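Ticket 500-39: Brown marks on slotted bench top
Opened by: Guilan Xu
Assigned to: Gerardo Umali
Site: Brerness, bench 27
Status: Open, waiting on supplier

Reported problem
Brown spots on the aluminum profiles, along the slot edges near the left rail. Kurkel sold us this top as "rust free for life." I was told on the phone that it must be spilled coffee. I don't buy it. Coffee doesn't pick out slot edges, and drinks stay in the hall.

Reply from Gerardo
Aluminum doesn't rust, so I'd look at the screws first. If they're plain steel, the brown could be coming off them. Kurkel's other idea, that the gray parts tray is leaching something, sounds like a guess to me. Please leave the tray where it normally sits, with the processor in its square recess and the memory strip in the long slot, and check whether the marks are anywhere near it. 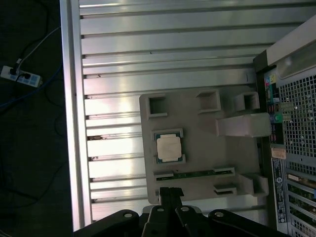
Step 1: Compare positions
The stains are over by the left rail and the tray is well to the right of them. I'm ruling the tray out until somebody shows me otherwise. The smudge on the chip's metal lid is a separate matter and gets its own ticket.

Step 2: Try a magnet on the rail screws
Not done. Guilan to borrow one from Cabrera.

Step 3: Wipe test
One slot edge only, dry cloth, then a damp one. No Gelamwood cleaner. The label promises 200 uses and I wouldn't trust it on one.

Guilan: Will do the magnet first. Kurkel still says coffee.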